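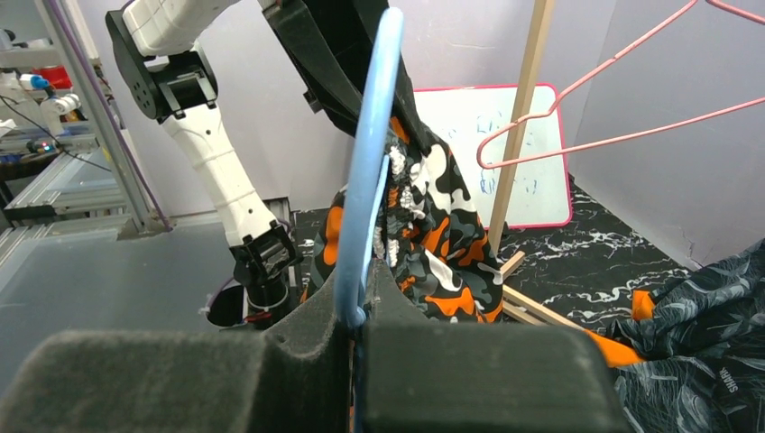 Light blue hanger, orange camouflage. One of our louder donations.

Flatuto Clothes Swap: your questions, answered with what patience we have left

Where are you?
Upstairs at the Pomare, on Trarkbridge. The door marked Jututgate is a different building and they are tired of directing you here.

How many things can I bring?
Up to 40 pieces per household. We have room for 600 on the rails and were once sent 200 by a single family, mostly socks.

Do I need to bring hangers?
Please do, if you have any to spare. We take every sort and give none back.

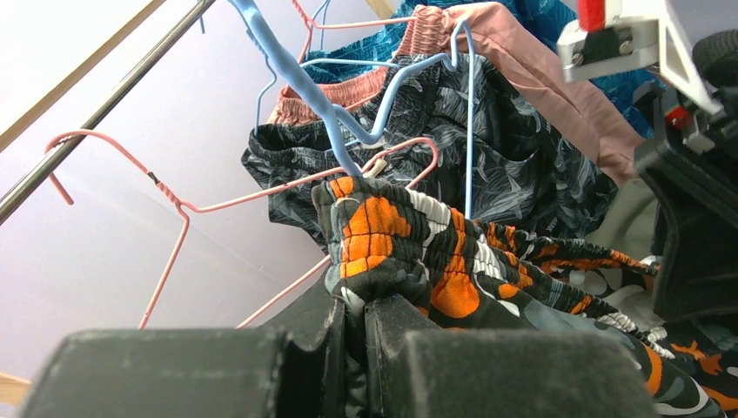
Shorts and anything else with an elasticated waist need a proper hanger, and a bit of care in getting them on to it. Thin wire ones are welcome, though they do like to tangle. A blue wire hanger, a pink one and a thicker plastic one can end up meeting at the same waistband, and then you are there until closing. Take one off the rail at a time.

Can I bring patterned things?
Yes. Tropical leaves, camouflage, whatever you bought on holiday. Plain navy always goes first, but somebody will love your shorts eventually.

Do I have to hang things up myself?
Yes. Garments left in a heap count as a heap, and a heap earns one token however much is in it. 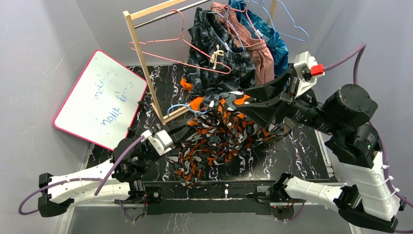 Hung garments earn one token each, so you can see where the advantage lies. Tokens last until the end of March – after that they are just small bits of card.

Can I try things on?
Over what you're wearing, yes. We have 2 mirrors, and the one by the stairs is kinder.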